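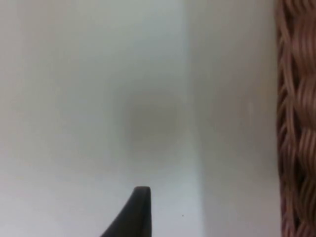
Soo-ah Nam wrote:
I'd leave the old wax on for now and find out what it is first, before you buy anything at all. I've been down this road with my gran's sideboard and ended up with three half-used tins and a very sticky lid!

The original post, for anyone joining from the front page:

White rings on a waxed table, please help
Hello all, first post so be gentle. I've taken on a big old dining table from my aunt and it has pale rings all over one end where people have put mugs down over the years. I've tried a soft cloth and a bit of elbow grease, no change. The man in the shop sold me a tin of Jaso polish (500 ml, so plenty of it) but I've not opened it yet in case I make things worse. Do I sand it, or is there something kinder? We've got family coming in September and I'd love it to look decent by then.
Jiltska

Soo-ah Nam again, carrying on:
Put a drop of white spirit on a cotton bud and rub it somewhere hidden, like the underside of a leaf. If the bud comes away yellowish and the wood looks dull, it's probably wax. Pale rings usually mean damp has got into the finish and not the wood, so you may be lucky. Lay a clean cotton tea towel over the ring and pass a warm iron across it, no steam, a few seconds at a time, and keep lifting the cloth to look. Go slowly, have a cup of tea in between (on a coaster, please). Black marks are another matter and I'd ask a restorer about those.

Özkan wrote:
just sand it. 3 grits, finish on 2000, oil it, done in an afternoon

Modex wrote:
Please don't sand until you know whether it's veneer, you can go through it in no time. I second the iron. Mayonnaise left on overnight worked on my bedside table too, though the room did smell of sandwiches until lunchtime.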